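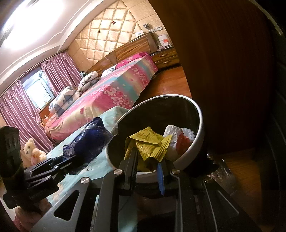
A packet and other light waste gathered in a bowl near a bed, one of the bedroom layouts covered by the Vokberg sorting notes.

Vokberg publishes bedroom waste notes for home-care staff

January 28, 2018

Vokberg has released a set of working notes on clearing light waste from bedrooms. The notes are meant for home-care staff and for households that share cleaning duties. They cover the collection of wrappers, tissues and thin plastic bags from beds, bedside cabinets and the floor next to the bed.

The text was written by Deividas Uibo and Shireen Mokgethi and is based on visits to 34 homes, which began in November. Each home was visited twice. The authors recorded where waste was found, what it was collected in and how long the job took.

According to the notes, most bedroom waste is light and bulky. A crumpled packet takes up far more space than its weight suggests and tends to spring open after it is put down. The authors recommend a wide, round container with a stable base. A bowl set on the near edge of the bed is accepted for short jobs, provided it is moved to the floor before the bedding is changed.

Bags are treated separately. Patterned or dark plastic bags are often kept for reuse, and the notes ask staff to leave them beside the container until the person living in the room has been asked. Soft toys, pillows and rolled duvets stay on the bed during collection and are checked for wrappers caught underneath. Boxes on a bedside cabinet are not to be opened or thrown out, even when they look empty.

The order of work is fixed: bed surface first, then the cabinet top, then the floor. Uibo said the sequence was changed once during the visits. The first version started at the floor, and staff had to go back to it after the bed had been cleared.

"You shake out a blanket and there are two more packets on the rug," he said. "So the floor went last."

Tissues are collected with a tool or a gloved hand and go into the general waste. Paper packets are sorted by lining. Packets with a foil or plastic layer also go into the general waste, while plain paper can be recycled if it is clean. The notes include a tear test for telling the two apart – plain paper tears with a rough edge, and lined paper stretches first.

Bongani Mokgethi, a shift supervisor at the Moodley care office, has used a draft with a team of 24. He said the section on bags had cut down on complaints, but that the recycling table was too long to read on the job. A shorter table will be included in the next printing.

A first run of 700 copies has been printed and will be handed out through the Moodley and Stultel offices. The notes run to 16 pages and are free to registered home-care staff. Households can ask for a copy at either office. Comments on the text should be sent to Karabo Adams at Vokberg, who is preparing a second part on kitchens – mainly drawers, counters and the space under the sink.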